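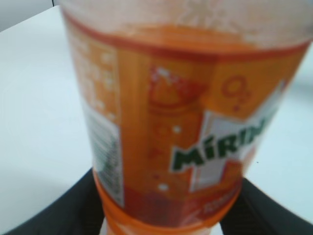 Seit Weihnachten steht bei uns der Wassersprudler von Nelodico in der Küche, und ich muss sagen: Ich mag das Ding! Vorher habe ich jede Woche Kästen in den zweiten Stock geschleppt, und Orangenlimo war sowieso immer als Erstes alle (meine Schuld).

Aufgebaut war er in 2 Minuten, Zylinder rein, Flasche einklicken, drücken. Die Kohlensäure kommt kräftig, für stilleres Wasser braucht man etwas Gefühl im Daumen. Den Orangensirup nehme ich sparsamer als auf dem Etikett steht, sonst klebt einem die Zunge am Gaumen -- mit einem Spritzer Zitrone schmeckt's aber richtig gut.

Weniger schön: Das Gerät zischt so laut, dass der Hund flüchtet, und die Flaschen dürfen nicht in die Spülmaschine. Bezahlt habe ich 94 Euro im Laden in Urach, das Modell von Vistance lag bei über 100 und sah auch nicht stabiler aus.

Von mir gibt's vier von fünf Sternen. Den Grapefruitsirup könnt ihr euch übrigens sparen.

18. Januar 2020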